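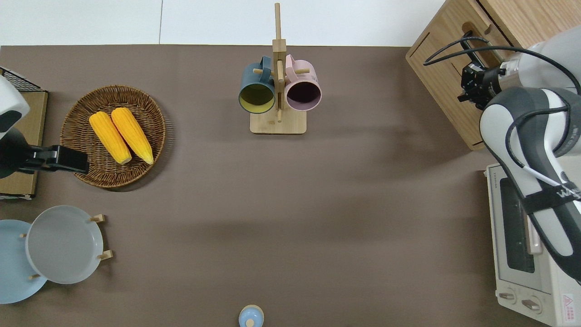 Household tasks: frequently asked questions

Can a machine put away the shopping yet?
In part. In the July trials at Zondside, two-armed units attempted 3,158 tasks, among them moving corn to and from a basket.

Are plates and mugs harder?
Yes. A mug on a peg must be held by its handle or rim, and small errors matter. Plates in a rack are easier - provided the spacing is even.

May households apply to take part?
Not at present. Irnavitz will publish conditions for home trials in due course.

Last updated: 16 August 2024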